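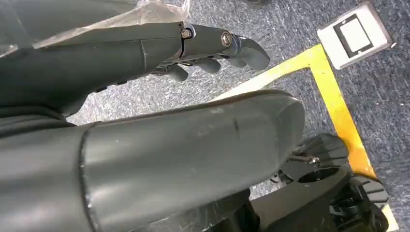

Nusullow Hand-and-Forearm Kit, club edition

Sold by Drivix. Item 523. In stock, ships from Platcombe.

Right-side humanoid hand plus forearm for school teams, college clubs, senior design projects. Segmented finger links, gray plastic shell, jointed wrist, metal fasteners you can get a wrench on. Comes assembled. Yes you can take it apart, most clubs do by the second week.

Price: $1231 per kit. Club price on orders of two or more, see further down.

Who it's for

Teams that already have a base or a torso and want hands on it. Also fine on a bench stand for a semester class. Not a toy, not a first robot. If your club hasn't wired a motor controller before, start with the Nusullow Gripper Trainer and come back.

Used by a lot of teams in the Stamatopoulos Challenge, the student one held every June. Kit is legal in the Open and Assist divisions under last season's rules. Check this season's before you order, we don't write them.

What's in the box

Hand, assembled
Forearm shell, two halves, closed up
Wrist joint with hex bolt hardware
Control board and mounting plate
Power lead and data lead
Spare finger pads
Hex wrench set
Printed quick start sheet (the full manual is a download)

Not in the box: battery, computer, stand, shoulder or elbow. The elbow adapter is sold seperately, item 81.

The fingers

Tendon driven, one motor per finger, return spring in the knuckle. Power off and the fingers relax into a loose curl, that's normal, don't send it back for that. Links are rounded on the outside so they don't snag on cables or sleeves. Small gaps at the joints are there so you can get a brush in. Carpet fuzz is the big enemy. If your practice field is on carpet, clean the joints after every session.

Max grip load 25 ounces per finger. Past that the tendon slips at the clutch and you'll hear it click. Clicking a few times, fine. Clicking all afternoon, you're picking up the wrong stuff.

The wrist

Pitch only. Roll comes from the elbow adapter if you have it. Hex bolt at the top of the joint sets the tension: snug, then back off a quarter turn. Too tight and the motor runs hot, too loose and the hand droops when the arm is out straight.

Check the bolt before every match. Mark it with a paint pen so you can see at a glance if it moved.

The shell

Plastic, satin gray. Seam runs across the forearm near the middle, that's where the halves meet. Pry there and only there. Scuffs up, all of them do, and scuffs don't matter to judges. Cracks do. Replacement halves are in the parts list.

Clear film over the arm is handy for storage and for sanding or painting nearby. Pull it off before you power up. Loose film and finger joints don't mix.

Setting up at your club

Clear a patch of floor bigger than the arm's full reach in every direction. Tape it off. Yellow floor tape works, the cheap kind lifts at the corners so press those down hard. Everybody stays outside the tape when power is on, including whoever is driving.

Know where your floor outlets are before you tape. Cables across the work area are how kits get dragged off tables.

1. Bolt the forearm to your arm or stand. Power OFF.
2. Data lead first, then power lead.
3. Hand open, nothing in it, nothing under it.
4. Power on. Fingers go straight, then curl, then straight again. Takes a few seconds.
5. Run the calibration from the setup tool. Don't skip this one, even if it looks fine.
6. Save the profile under your team number.

If a finger doesn't move in step 4, power off and reseat the data lead. Still nothing, see the tendon page in the manual.

Class pack

For teachers. Two kits, one bench stand, lesson outline for an eight week unit, and the parts pouch. Outline covers linkages, tendon routing, motor limits, a simple pick and place task, and a last week open build. Written for high school, works for first year college with less hand holding. Lesson files are editable so change what you want.

Call or email for the class pack price, it depends on shipping. School purchase orders OK.

Club price

Two or more kits on one order, we take off ten percent. Has to be a registered club or team. Put your club name in the notes box at checkout and we'll adjust it before the card is charged. Forgot? Email us the same day.

Parts we keep on the shelf

Finger, complete (say which one)
Finger pads, bag
Tendon line, one spool
Knuckle bolts, bag
Wrist bolt and washer
Forearm shell half, upper or lower
Control board
Elbow adapter, item 81

Parts orders placed before noon go out same day. In May and June expect a wait on fingers, everybody breaks them at once. Order spares in the winter if you can.

Questions we get alot

Left hand?
Coming. No date yet. Fingers swap over, the palm doesn't.

Does it run with our own code?
Yes. Serial commands, listed in the back of the manual. Sample programs in Python and C++.

Can we 3D print our own finger links?
Sure. Files are on the download page. Printed links wear faster at the pivot. Use the metal bolts from the old links, not plastic pins.

Can we paint it?
Shell yes, joints no. Mask the seam.

Can we mount it on a wheeled base?
Yes, lots of teams do. Keep the fingers clear of the wheels, and set a software limit so the arm can't swing down into them. Check it by hand with power off first.

Two arms on one robot?
Works. Give each one its own profile and its own fuse. Drive them slow till you know where they cross.

Warranty

One year on the control board and motors. Ninety days on fingers if used inside the load limit. Shell not covered, it's a wear part. Opening the case doesn't void anything. Cutting the board leads does.

Returns: thirty days, unmounted, with all the hardware. Missing bolts come out of the refund.

Shipping

Ground from Platcombe. Box is bigger than you'd think, send it to the school office or the shop and not a dorm. Keep the foam, you'll want it for the trip to the competition.

Downloads: full manual, quick start sheet, link files, serial command list, sample code, class outline.

Add to cart
Ask a question
Back to Arms and Hands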